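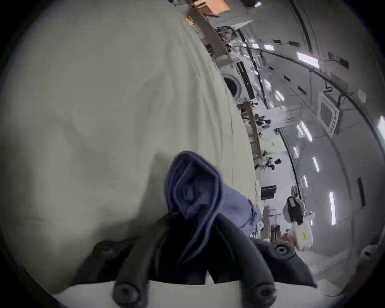 Section 5. Planning the purchase of hand-held grippers. Before an order for the Tidis gripper set is submitted, the purchasing office must establish the work for which the equipment is required and the number of stations to be supplied. The bolts should be listed as a separate spare part. On a dark gripper body their round black heads are readily visible, and a missing one can be noted at the daily check. Soft goods, such as the blue fabric beside the gripper, should be entered under consumables and not under equipment.

5.1 Preparing the estimate

1. Record the tasks planned for the first budget year. Cloth handling and rigid-object handling are entered on separate lines.
2. Assign one pair of grippers to each station. Add one spare pair for every seven stations.
3. Enter furniture, bedding and garments at replacement cost — including items already on site.
4. Allow some 30 working days between the order and delivery to the Quiroga site.

Note: Quotations from Tratent do not include installation. Request this as a separate line.
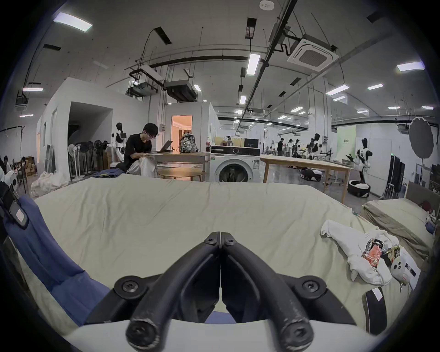

Eulalia Palma, in her remarks on the previous edition, asked that floor space be priced before any robot is reserved, as two departments had approved mobile units and only later found that the rent exceeded the lease on the machines. Her request has been adopted, and step 5 now precedes the reservation form.

5. Measure the floor area for each station, including clearance for mobile bases, and enter the yearly cost.
6. Submit the reservation form (Seso 174) with the floor plan attached.

Caution: Do not combine purchased and leased units on one form. Combined forms are returned unprocessed. 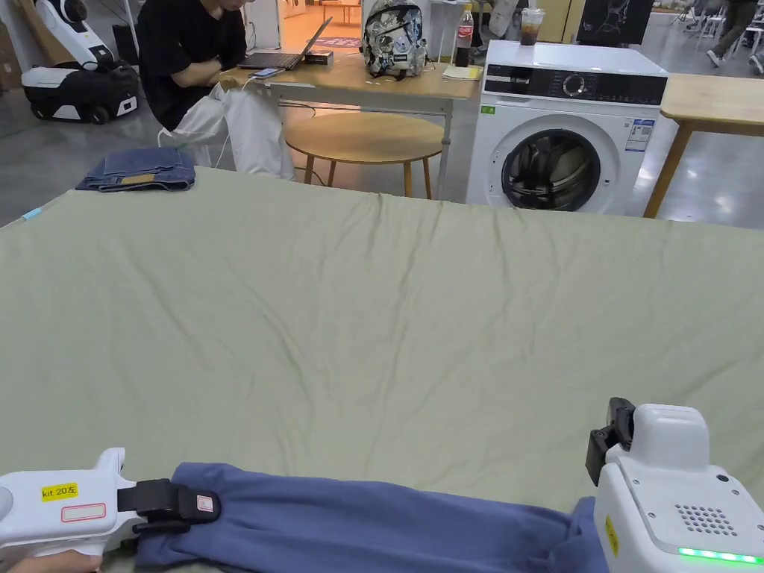 7. Obtain approval from Abelardo Montecinos for any total above the department's limit. Approval must be in writing.
8. File the signed estimate by 16th January. Estimates received after that date are held for the November review.

Note: Batteries and replacement jaws are charged to the operating budget from the second year. Enter them in the first-year estimate only if they are ordered with the grippers.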